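Coltholm Folding Set: notes for users

Contents
1. What the set covers
2. The room and the table
3. The garments
4. How a fold is done
5. File layout
6. Labels
7. Known problems
8. Terms and contact

1. What the set covers

Coltholm is a collection of short recordings of everyday clothes being laid out and folded on a table. It was put together for people who study how laundry is handled: which way up a garment is placed, where the first fold goes, how much smoothing is done before and after. It holds 38 garments, each folded several times by more than one person.

The set is limited to tops. We tried trousers and towels early on and left them out, as the table was too short for the longer trousers and the towels were all folded the same way by everyone. They may come back in a later version.

A smaller sister set, Clisano, covers sorting and pairing of socks. It has its own notes and uses different label names, so please do not merge the two without reading both.

2. The room and the table

Everything was recorded in one room at our Trurcombe site. The table has a pale wooden top and stands in front of black fabric, which is clipped along its top edge and hangs down behind the table. Large letters on the fabric read "Fast" on the upper row and "UMI" on the lower. The fabric hangs in folds and the folds shift from day to day, so the background should not be treated as fixed. If you are cutting garments out from the background by colour, expect to redo your settings for each session.
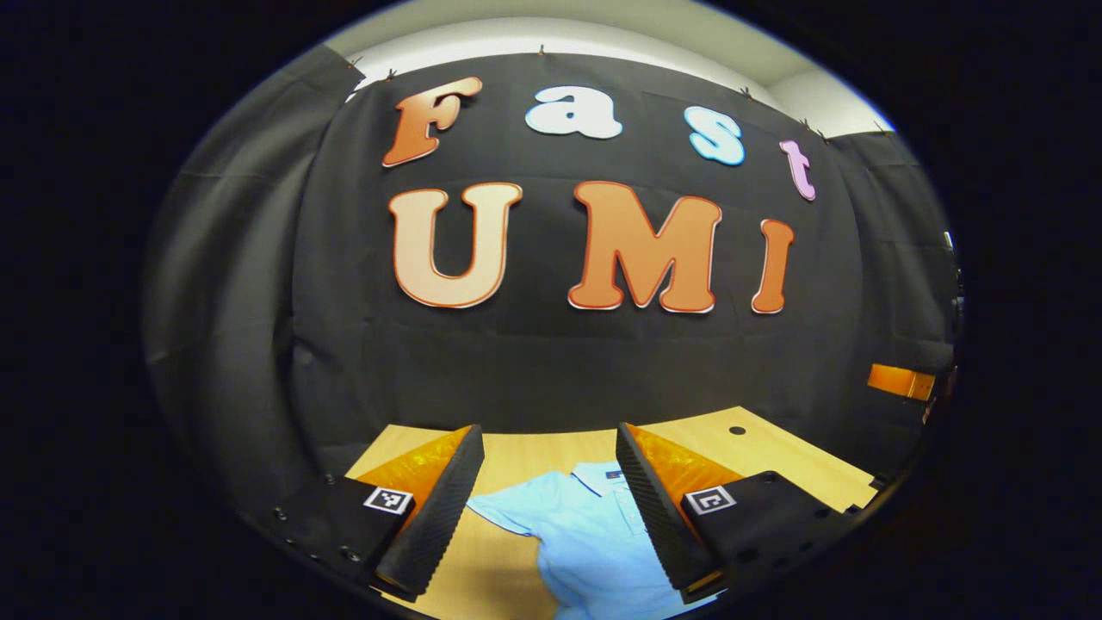 Light-coloured tops are the hardest to separate from the table by brightness alone. Pale blue does well enough if colour is used, but cream and beige do badly whatever you try. We considered putting a dark cloth on the table and decided against it. Cloth grips cloth, and a shirt that slides easily on bare wood will drag and bunch on a covered surface. The folds would have looked different and the timings would have been longer.

The overhead lights were left on throughout. The blind was kept down after the first 4 sessions, and recordings from before that have more change in brightness, mostly in the late afternoon.

3. The garments

All garments are adult sizes and all had been worn and washed before they came to us. New clothes hold their shop creases and tend to fold back along them, so we did not buy any for the set.

The types are:

polo shirt, short sleeves
T-shirt, short sleeves
T-shirt, long sleeves
button shirt, long sleeves
jumper
vest top

Polo shirts make up the largest group, with 15 garments. They were the most useful to us because the collar and placket make it easy to say which way the shirt is facing, and because the collar causes trouble in a way that a plain neck does not. A collar that is flipped up at the start will usually stay up under the fold and leave a lump at the top of the stack.

Each garment has a number that stays with it for the whole set. The garment sheet gives its type, main colour, fibre as printed on the care label, and the chest width measured flat. Where the care label was missing or could not be read, the fibre column says "unknown". Do not read this as "mixed".

Garments were washed between blocks of sessions with the same powder and line dried indoors. They were not ironed. Some of the cotton shirts became noticeably softer by the end, and the jumpers picked up bobbles.

4. How a fold is done

People were given a starting position and a finished shape. The way between them was left to them.

Starting position: the garment lies flat, with the sleeves out to the sides. Buttons on long-sleeved shirts are done up at the neck and at one point lower down. Polo buttons are left as they come.

Finished shape: a rectangle with the neck at the top and no sleeve showing. Its width should be near that of a sheet of A4 paper. We did not measure this, and anything that looked right to the person folding was accepted.

Most people turned the garment over, brought each side in with its sleeve, and then folded up from the hem. A few folded it in half lengthways first. Both are kept, and the method is labelled.

If a garment slid off the table the attempt was stopped and marked as "dropped". Dropped attempts are kept in a separate folder and are not counted in the totals.

5. File layout

The top folder is named coltholm. Inside it are:

garments.csv: one line per garment
sessions.csv: one line per session, with light conditions and time of day
folds: one folder per garment number, with the recordings inside
dropped: laid out in the same way as folds
labels: one text file per recording
readme.txt: this document

Recording names give the garment number, then the person number, then the attempt. Person numbers are not linked to names anywhere in the files.

6. Labels

Each label file lists the steps in order with a start and end time in seconds. The step names are lay, smooth, turn, side, sleeve, hem, half, pat and done. "Smooth" is used for flattening with a sweeping movement and "pat" for pressing down without one. Labellers did not always agree on these, and if the difference matters little to your work we suggest treating them as one.

Every recording was labelled by 2 people working separately. Where their step order differed, Iman El Ouafi looked at both and chose one. Times were not averaged. The chosen file was kept whole.

7. Known problems

Garments 7 and 22 were swapped on the sheet for a time. They are both grey T-shirts of similar size. The sheet is now right, but copies downloaded before February have them the wrong way round.

Several long-sleeved button shirts have one cuff turned inside at the start. This was missed when they were laid out and we have not marked which ones.

The vest tops are few and were folded by fewer people than the rest, so averages for that group mean little.

The fibre column was typed in by hand from the care labels. Spelling varies, for example "elastane" and "elastan". Percentages are left as printed even where they do not add up to a hundred.

8. Terms and contact

The set may be used for teaching and research. Please name it as the Coltholm Folding Set and say which version you used. The table layout follows the one used for the earlier Bhatt trials, and anyone comparing the two should bear in mind that those trials used children's clothing.

Corrections to the garment sheet are welcome and can be sent to Iman El Ouafi at the Trurcombe site. Give the garment number and the recording name in full.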